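Waste & Reuse | Features

The shop at the end of Wieczorek Road

The queue at the Rallmont tip starts before the gate opens at eight. Utes and trailers mostly, a few hatchbacks with the back seat folded down, and usually somebody with a mattress tied to the roof. The first stop is the weighbridge. Before the weighbridge there is a turn-off to the left, marked with a painted board, and in the past few years a growing share of the queue has been taking it.

The turn-off leads to the reuse shop. It is a steel shed with a concrete apron, a row of shipping containers down one side and a fenced yard at the back for timber, bricks, pavers and bathtubs. People drop off what they think someone else might want. Other people, and quite often the same people, walk around the front and buy things.

Most Australian towns of any size have had something like it at one time or another. The old version was a corner of the tip where the attendant put aside bikes and fridges and took cash for them. Plenty of adults grew up with furniture that came home that way. When councils began fencing their landfills, sealing the roads and putting in transfer stations, the informal salvage went too. Picking over the tip face became a safety problem, and for a long stretch the only thing you could do with a sound chest of drawers was pay to have it buried.

The reuse shop is the formal replacement. In Rallmont it is run under contract by Trorkier, a company that began in demolition salvage and still makes a fair part of its income from hardwood floorboards. The council owns the site and sets the gate fees. Trorkier pays the wages, keeps the takings and reports its tonnages back to the council each quarter.

Last financial year the shop received 1038 tonnes of goods. Of that, 636 tonnes went out again through the front, sold or given away. The rest was stripped for scrap metal, sent to other recyclers or taken back across the weighbridge to landfill at the contractor's expense. That last line in the report is the one that shapes nearly everything about how the shop works. Anything accepted at the drop-off that can't be sold costs money twice, once in handling and again at the pit.

So the drop-off is the hardest job on the site. The person working it has a minute or less to look at a load and say yes or no, with the driver standing there and other cars behind. A yes is pleasant for everyone. A no means the driver has to rejoin the queue and pay. Some argue. A lounge suite that cost several thousand dollars twelve years ago is still, to its owner, a good lounge suite, and it can be difficult to hear that the shed already has a row of them and that most will end up in the ground.

Large upholstered furniture is the worst of it. It takes up floor space, it can't go outside, and the people who would once have taken a big three-seater now live in units with narrow stairs. Entertainment units built to hold a deep television are refused outright. So are cot mattresses, child car seats, bike helmets, gas heaters and anything with a recalled part. Electrical goods are tested and tagged at a bench in the second container, and a failed toaster goes into the scrap cage with its cord cut off.

The things that sell are steadier than you might expect. Garden tools go the day they come in. So do solid timber tables, cast iron pans, ladders, camping gear before the summer holidays and heaters in the first cold snap of May. Doors and windows sell slowly but they do sell, often to someone who has walked the rows with a tape measure every fortnight for months. Preserving jars have come back. Books are steady at 2 dollars each, hardback or paperback, and records have been climbing for so long that the staff now put them behind the counter.

Toys sit somewhere in the middle. They arrive in bulk, in waves, after Christmas and again when families move house at the end of the school year. A typical load is a few garbage bags of mixed plastic with a good thing or two buried in it. Sorting takes time, and the pieces are the trouble. A jigsaw has to be complete or it is no use to anyone. Board games are opened and looked through. Train track can be sold loose by the bag and building bricks by weight, so those never go to waste, but a toy that depends on having all its own parts needs somebody to sit down and work out whether they are there.

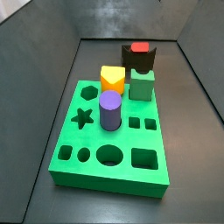
A foam shape sorter with the purple cylinder standing in its round hole.

Shape sorters, stacking rings and peg puzzles are good sellers when they are whole. Grandparents buy them to keep at their place. Family day care operators buy them too, and will ask how a thing can be cleaned before they ask what it costs. Timber can be wiped and aired. Hard plastic can be scrubbed. Foam takes more thought, and staff go over it for bite marks and torn corners, because a toddler can work a loose corner off a foam block with very little effort. Anything doubtful goes in the skip.

There is a rule of thumb in the trade that small goods bring people in and big goods pay the rent. A parent comes for a bag of train track and leaves with a bookcase. Takings bear this out up to a point. The shed floor earns more per item, but the shelves of crockery, toys and books along the eastern wall are where most visits begin, and the layout was changed two winters back so that customers pass them on the way to the furniture.

Pricing used to be done by eye. Someone walked the floor in the morning with a texta and a roll of stickers, and two identical chairs could carry different prices depending on who had been on shift. Regulars knew which mornings to come. Trorkier has since put in a stock system called Wivov, which was designed for hardware stores and has been bent into shape for second-hand goods. Each category has a floor price and a ceiling, and the price drops by a set amount after four weeks on the shelf. Staff can override it. For the first few months they overrode it constantly, and the system was adjusted, and now they do it less.

Not everyone in town likes the change. The complaint heard most often is that the tip shop has become dear, and there is something in it. A good set of timber dining chairs now costs close to what it would online. The contractor's answer is that under the old prices the best pieces were bought at opening time by dealers and resold in the city by the weekend, and that the people paying the low price were seldom the people it was meant for. Basic household goods – saucepans, plates, bedding, plain chairs – have been kept cheap, and the shop fills orders for the local housing service at no charge.

The dealers still come. They are easy to spot, moving quickly and not looking at the labels. Most are on good terms with the staff and will point out when something has been priced too low, though usually after they have paid for whatever they came in for.

Behind the shed, the building yard runs back 400 metres to the boundary fence. It is the quietest part of the site and, by weight, the largest part of the trade. House bricks are cleaned and stacked on pallets. Floorboards are denailed by hand, sorted by species and length, and kept under cover. Demand for old hardwood has held up through every dip in the building industry, and much of it goes into kitchens and cafe counters a long way from here. Roofing iron is bought by farmers and by people building chook sheds. Concrete laundry troughs, once almost impossible to move, have found a market as planters.

Bathroom fittings show how quickly taste can turn. For years pink and green basins were broken up for road base. Now they are wrapped in old blankets and held for customers who ring ahead, some of whom drive for hours. The avocado ones go first. Nobody at the shop would care to guess what will be next, and the containers are not big enough to keep one of everything in case.

Space is the constant problem. The site can't grow to the north, where the capped landfill begins, or to the south, where Wieczorek Road runs along the creek. Council has looked at moving the drop-off to a separate entrance so that donors and shoppers don't cross paths, and a traffic study was done in June. It found what the staff had been saying for some time, that the busiest hour for both is the last one before closing.

At a quarter to four the front doors are half shut and the last customers are being walked to the counter. Outside, a car with an interstate plate pulls up at the drop-off with boxes on the back seat and a standard lamp poking out of the window. The shade is fine, the cord is sound and the base is brass. It goes to the bench for testing in the morning. The boxes are kitchen things, mostly, packed in newspaper, and a second staff member comes over to help lift them out.

Related
What to ask before you buy second-hand flooring
Mattress recycling: where the springs go
The return of the repair bench
A short history of the kerbside hard rubbish collection
Old basins, new bathrooms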